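Tivberg finger set for parallel grippers - review

I bought the Tivberg fingers for our cell at Sangate, where the arm puts processors into desktop boards. Mounting took 20 minutes. The bolts fit well, but the manual is poor. 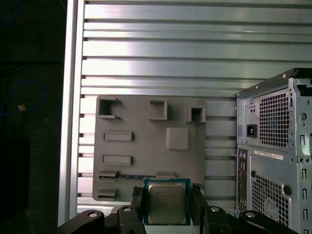 After mounting, teach the grip width again. I did it 3 times before I was satisfied. The wrist camera also needs a new offset.

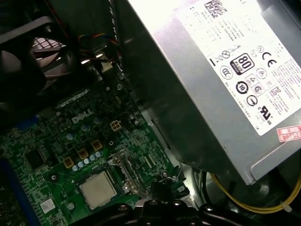

Gripper at the processor socket, Dell board.

For care, I wipe the inner faces and check the bolts every morning - a loose one ruins the alignment. 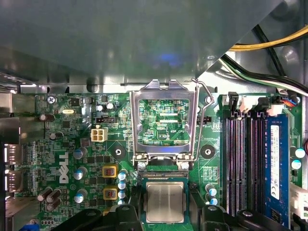 Hendrik Mabaso: Do you teach the width with a scrap processor? I bent 2 sockets before I learned to.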